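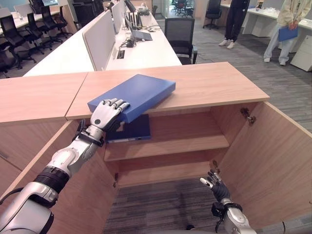
The Lirkitz Two-Door Low Cabinet

Okay, so I have a soft spot for this one. I sell a lot of office furniture through my little shop here in Drullville - desks, drawer units, the odd coat stand - and the Lirkitz is the piece I end up talking about the longest when people call. It's a low cabinet in a light wood finish with two hinged doors, a flat top you can really use, and shelf space inside for binders. That's it! No lock, no wheels, no clever push latch. You open both doors and there's your stuff.

Why I like it

Most people buy one for binders and folders, and so did I. My own sits at the end of a run of white desks and the pale wood takes the edge off all that white (and all those black chairs). Binders stand upright inside with their labels facing you, so you don't have to pull out three to find the right one. The top is where I drop whatever I'm halfway through. I try to clear it before I go home. I don't always manage it.

The doors swing out nice and wide, so you can get both hands in when you're shuffling a fat binder back into its slot. Do leave yourself some floor in front, though. I've had a couple of customers squeeze it in behind a chair and then write to me all cross that they can only open one side.

The hinges are metal and they're screwed on, so if a door starts to sag a hair you can get at it with a plain screwdriver. Mine needed a quarter turn after the first winter and it's been fine ever since.

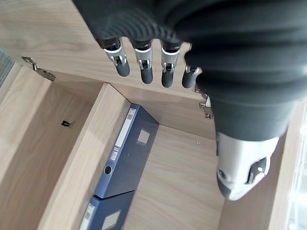 Inside there's an upright divider as well, so I keep current projects on one side and finished ones on the other. You could do it by color, by client, by year, whatever makes sense in your head. A customer of mine keeps tea and mugs in one half and paperwork in the other, and I have to say I was jealous of that.

What fits

Regular hardcover binders and folders, standing up. Magazines and catalogs, sure. Printer paper is okay, but please put it low down and don't stack the whole delivery in there. Really big art portfolios won't go in, I've tried, so for those you want the Urkine flat file instead (it's on its own page, it's heavier, and it costs a fair bit more).

Putting it together

It comes flat in one box. There are 17 steps in the booklet and I'd say read all of them before you start, especially the page with the divider, which goes in before the top goes on. I did it the other way around the first time and had to take the whole thing apart again. Hang the doors last and leave the hinge screws a touch loose until both doors line up, then tighten. Two people make it easier, but I've done it alone with the radio on.

Carpet or hard floor both work. If your carpet is thick, check that the cabinet is sitting level before you fill it - folded cardboard under one corner does the job and you'll never see it.

Looking after it

A damp cloth, then a dry one. Skip anything gritty. Coffee rings wipe off if you catch them the same day.

Ordering

Item number 631, light wood only for now. I get asked for a darker one all the time and I've passed that along. Shipping takes up to 6 working days, and if you're kitting out a whole office I can do a better price on 20 or more, just drop me a line with your address and I'll work it out. It lines up nicely with the Sisodia desks too, if you're shopping for both. Spare hinges and screws are in the parts section, and I usually have them on the shelf.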